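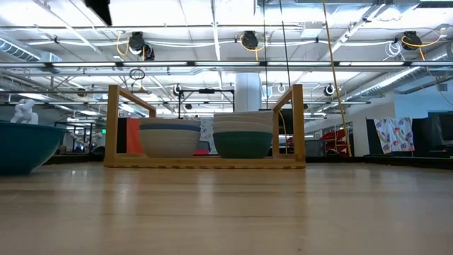
Kitchen and dining room check, Whiteley holiday let
Sunday visit, 23 August 2020. Checked by Tracey Goodall. Copy to Roy Haworth (owner).

Marked Pass, Fail or Query. Comments are mine, and I've left in the ones Roy won't like.

1. Smoke alarm, hallway
Pass. Sounded on test. The label says replace after ten years but the date has been painted over, so I'd treat "nearly new" with caution.

2. Heat alarm, kitchen
Fail. No sound on two presses. I was told in June that this had been sorted. Who by, and where is the receipt?

3. Carbon monoxide alarm
Query. Works, but it's sitting on top of a cupboard behind a cereal box. Read the leaflet and fix it where the leaflet says.

4. Gas hob
Query. Trevor Cropper's certificate is in the folder, number 574, and looks in order. The back left ring takes several goes to light. Gareth Cropper told me on the phone they all do that. Mine doesn't.

5. Fire blanket
Pass. On the wall by the door, tapes hanging free.

6. Sockets and leads
Fail. Kettle and toaster both run off one extension lead behind the bread bin. The Drivar adaptor has a cracked case and I have taken it away.

7. Hot tap
Fail. 57 would be warm enough for anybody and this was hotter than my thermometer likes. No warning sticker. Yaw Akpalu to look at the valve.

8. Fridge
Pass, just. Door seal split at the bottom corner. Reading fine after 26 minutes shut, but I wouldn't bet on it in a heatwave.

9. Crockery
Query. Bowls with chips or cracks should go in the bin, and I don't accept "it's only on the outside". Stack them low and keep heavy ones off the top shelf.

10. Cleaning products
Fail. Briltness descaler under the sink with no child catch. The catch is in the drawer, still in its packet.

11. Back door
Pass. Opens from inside without a key. Step wants a white edge.

12. Guest folder
Query. Says the stopcock is under the stairs. It isn't. Found it behind the washing machine.

Work quoted by Fitum: £257 for items 2, 6 and 7. Seems steep for an alarm and a valve. Ask for it split by item before agreeing.

No new bookings until 2, 6, 7 and 10 are done and I've seen them myself.

T. Goodall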